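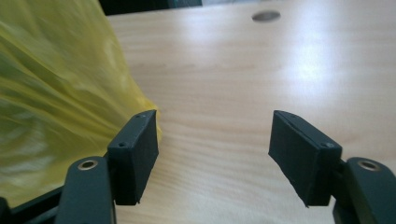 Moving out of the Steinbach flat at the end of the month, so I'm sorting the back room this week and will post as I go. First job is rubbish and recycling. The council at Purnow collects packaging separately and they want it in see-through bags so the crew can tell what's in them. I've got one of the yellow ones up on the table now. It creases up badly and takes up half the surface, but it saves bending down to the floor every time I finish a drawer.

Question I've had already: where do the bags come from? The library desk hands them out in rolls. You show a bill with your address on it. They don't post them any more.

What goes in: yoghurt pots, film, trays, empty shampoo bottles, crisp packets. What doesn't: toys, CD cases, old washing-up bowls. Those go to the tip, or to the charity shop if they're in decent shape. I got this wrong in August and the whole bag was left on the pavement with a sticker on it.

Started with the desk drawers. Mostly phone boxes and the plastic trays out of them. The cardboard goes flat behind the door and the trays go in the bag. Took the whole morning, mainly from stopping to read old letters.

Found the deposit receipt for the flat. 854, paid in cash to the last agent, signed and stamped. I'd been looking for that all summer. It's now in the folder with the tenancy agreement and I've taken a copy.

Peiyu Gu asked if the table is going. Yes, it is. Pale wood, in good condition, a bit shiny, and there's a small round hole towards the back that I've always run the lamp lead through. You'd need to collect it and bring someone to help with the stairs.

Update on the table: Peiyu is having it. Please stop messaging about the table.

Still going: two folding chairs, a Groltik desk fan (works, noisy on the top setting), a clothes airer with one bent rail, and a box of jam jars with lids. All free. The fan has its box but no instructions.

Ilir Babić says if you press the air out of a bag and tie it while you're still leaning on it, you get nearly twice as much in. I tried it with the next one and he's right. Keep anything with a sharp corner in the middle or it'll split.

Bags have to be out by seven in the morning and not before six the evening before. Ours go by the lamp post, not against the wall. Number 9 always puts theirs against the wall and they always get missed.

Drawers finished, shelves half done. The books are going in small boxes this time. Last move I used big ones and couldn't lift any of them.

Jam jars have gone. Chairs have gone. Fan and airer are still here if anyone wants them, message me for the address. I'm in most evenings until the end of the month.

Wardrobe next. If you've lent me a coat, say so now.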